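Karkano Cricket Ground — Pre-Match Safety Inspection

Inspection carried out September 20, 2023, in dry weather, with the ground closed to players. The last full inspection was in February. Items are marked OK, ACTION or NOT CHECKED. Anything marked ACTION has to be cleared and signed off in the ground book before the gates open.

1. Playing area

1.1 Square and run-ups — OK
Foot holes at the pavilion end have been filled and levelled. Slight dip in the bowlers' run-up at the Mwaipopo End, shallow enough to leave until the end of the season.

1.2 Outfield — ACTION
Two sprinkler heads on the leg side of the scoreboard are sitting proud of the turf. A sliding fielder would catch a knee on either of them. Lower them and refit the rubber caps. The rest of the outfield is even.

1.3 Boundary rope — OK
Rope is inside the fence by the required margin all the way round. The foam sections by the sightscreen were put down upside down last time, with the flat side up. Now correct.

1.4 Drain covers — OK
All seated. One replaced.

2. Sightscreens

2.1 Wheels and brakes — ACTION
Mwaipopo End screen rolls back on its own when the brake is on. Chock it on both sides for now and keep spectators off the bank behind it. New brake blocks have been ordered.

2.2 Panels — OK
One loose batten screwed back. Paint is poor but this is not a safety matter.

3. Practice nets

3.1 Netting — ACTION
Lane 4 is closed. There is a hole at head height in the dividing net, large enough for a ball to pass through, and the cable tie repair from February has given way. Do not use more cable ties. The panel needs lacing in properly or replacing.

3.2 Matting — OK
Edges pinned. No lifting at the batting crease.

3.3 Bowling machine — OK
Cable, plug and guard all sound. Machine must still be unplugged when left, and it was found plugged in on arrival. Please read the notice on the lid.

3.4 Warning signs — OK
Sign at the entrance to the nets is readable. The one by the footpath has faded and will want redoing before winter.

4. Equipment and machinery

4.1 Heavy roller (Clamard, 700 kg) — ACTION
Steering is stiff and there is an oil leak under the engine. It can be used on the square by a trained person once the leak has been wiped and watched for 20 minutes. Drip tray to stay under it when parked. Keys were left in the ignition and have been moved to the key safe.

4.2 Pitch covers — OK
Tow ropes renewed. Wheels run freely. Guttering on the middle cover is cracked but still draining.

4.3 Mowers — OK
Blade guards fitted. Fuel cans are now in the metal cabinet with the lids on.

4.4 Stumps and bails — OK
Spring-back stumps in the nets have a split base on one set. Thrown away.

5. Spectator areas

5.1 Imari Stand — OK
Capacity remains 1,002 and the notice is up at both stairways. Handrails firm. Nosings on the top three steps repainted.

5.2 Exits and gangways — ACTION
Folding tables are stacked against the east exit door again. The door opens outwards but you have to squeeze round the tables to reach it. Move them to the store — the same comment was made in February.

5.3 Temporary seating — NOT CHECKED
Not yet delivered. Needs its own check when it is up.

6. Pavilion

6.1 Changing rooms — OK
Floor drains clear. Non-slip mats in place in both shower areas. One coat hook with a sharp end taken off.

6.2 Fire equipment — OK
Extinguishers in date and on their brackets. Alarm tested from the kitchen call point and heard in the umpires' room.

6.3 First aid — ACTION
Ice packs are short and the eye wash is out of date. The stretcher is where it should be, behind the scorers' door. Defibrillator shows a green light. 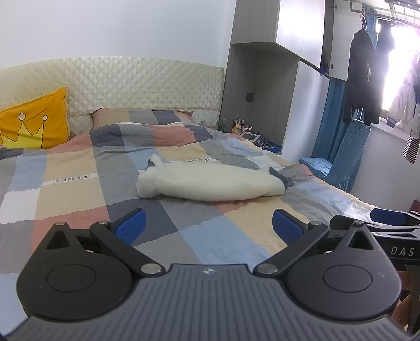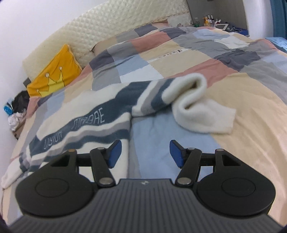
6.4 Kitchen — OK
Fridge temperature log filled in up to yesterday. Urn lead no longer runs across the sink.

7. Floodlights and electrics

7.1 Pylons — NOT CHECKED
Climbing inspection is the contractor's job and is booked separately. From the ground, the access hatches are locked and nothing is hanging loose.

7.2 Outdoor sockets — ACTION
The cover on the socket by the scoreboard will not close. Socket switched off at the board and taped. Leave it off until an electrician has seen it.

Items to clear before play: 1.2, 2.1, 3.1, 4.1, 5.2, 6.3, 7.2. Lane 4 can stay closed through the match provided the barrier is up. Items 5.3 and 7.1 need separate entries in the ground book.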